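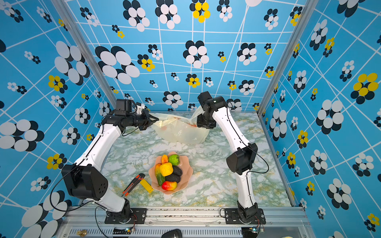 Figura 1. Dos brazos robóticos sobre una mesa de superficie con patrón de mármol; al fondo, una bolsa de plástico translúcida.

Imprimir | Enviar por correo electrónico

Transporte aéreo estratégico en coaliciones pequeñas: el caso del puente aéreo Drenedstead–Plekville

Informe de proyecto. Asignatura: Seguridad Internacional y Defensa
Fecha de entrega: 23 de febrero de 2026

1. Objeto

El informe examina la decisión del gobierno de Ristummont de ceder aeronaves de transporte a una operación multinacional de abastecimiento sin autorizar su empleo en misiones de combate. Se estudia la fase inicial, iniciada en mayo, y se dejan fuera las rotaciones posteriores, cuya documentación está incompleta.

La pregunta de trabajo es la siguiente: ¿en qué medida las restricciones nacionales de uso (caveats) condicionaron el volumen de carga entregado?

2. Fuentes y método

Se consultaron las actas parlamentarias, los partes diarios del mando de la coalición y el informe Tavares, encargado por la comisión de defensa para revisar el mandato. Los partes registran 241 salidas. Cada una se codificó según origen, destino, carga declarada y motivo de cancelación o desvío, si lo hubo. Cuando el parte y el acta diferían se tomó el dato del parte.

La carga se expresa en toneladas netas. Los contenedores devueltos vacíos a Drenedstead no se contabilizan.

3. Marco del despliegue

El mandato aprobado contenía tres restricciones:

a) prohibición de transportar munición de artillería;
b) prohibición de aterrizar en pistas sin control aéreo propio;
c) límite de 360 efectivos en la zona de operaciones, incluido el personal de mantenimiento.

La tercera se negoció a última hora con la oposición y no figuraba en el borrador del ministerio. El texto final no aclara si las tripulaciones en tránsito computan dentro del límite. El mando nacional interpretó que sí — criterio que el informe Tavares considera excesivo.

4. Resultados

Se entregaron 643 toneladas en Plekville. De las salidas registradas, 20 se cancelaron o desviaron. La causa más frecuente fue la meteorología, seguida de la falta de tripulación de relevo. La restricción b) aparece citada en pocos partes, en general porque los planificadores ya excluían las pistas secundarias antes de asignar el vuelo. Su efecto real queda por tanto infrarrepresentado en los datos.

La restricción a) obligó a separar la carga en origen. El material vetado se derivó a aeronaves de otros socios, con una demora que los partes no permiten medir.

5. Discusión

El límite de efectivos fue la condición con mayor incidencia en el ritmo de vuelos. Al computar las tripulaciones en tránsito, el escuadrón no pudo mantener dos turnos completos y redujo las salidas nocturnas. Las otras dos restricciones afectaron sobre todo al reparto de tareas entre socios.

El debate público se centró en la posible ampliación de la misión a los ataques aéreos. Las actas dedican a esa cuestión mucho más espacio que a las condiciones logísticas — el límite de personal se votó sin intervenciones.

6. Limitaciones

No se tuvo acceso a las órdenes clasificadas ni a los registros de mantenimiento. La codificación la realizó una sola persona, sin contraste de fiabilidad. Los partes de la primera semana usan un formato distinto y en ellos el motivo de cancelación es texto libre.

Imprimir esta página | Enviar por correo electrónico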